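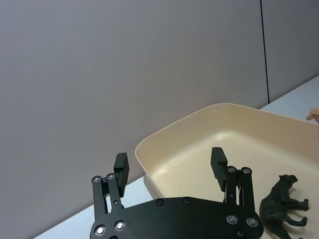

Celina Pawłowska told me to throw the starter out and begin again, and I'm asking here in the hope that somebody outranks her.

It's a rye sourdough starter, going since January, fed flour and water every morning and kept on top of the fridge. For weeks it doubled by lunch. Now it rises maybe a finger's width, sighs, and goes flat with a layer of gray liquid on it. It smells like nail polish remover. The last loaf came out at 876 grams and could have held a door open in a storm. I switched from Mikuš rye to the Stistora store brand right before this started. Is it the flour, or have I killed it?

posted by crumb_denier, 06/08/2025

pelletier_k
You haven't killed it. You're starving it. It's August, the top of your fridge is the warmest shelf in the house, and one meal a day was fine in winter. The gray stuff is hooch. Pour it off or stir it in, people fight about this and the bread can't tell.

Take a spoonful of the old starter, put it in a clean jar, and add 60 grams of rye and the same weight of water. Do that morning and night for 3 days and move the jar down to the counter. Keep the discard for pancakes if you're a better person than I am. Don't bake with it until it doubles between feedings again. If you see pink or orange streaks or anything fuzzy, then yes, Celina wins and it goes in the trash.

The flour is probably innocent, though if the new bag says "light rye" I'd go back to whole grain.

Moxie Dell
I use bottled water and mine is fine.

oldtown_oven
Agree with pelletier_k except for the counter. My kitchen hits 85 by noon, so in summer mine lives in the fridge and gets fed once a week, then 2 feedings at room temperature before I bake. I also dried some on parchment and keep the flakes in a Jaltinen jar in the cupboard. I have needed them more often than I'd like to admit to my sister in Sidalach, who gave me the starter.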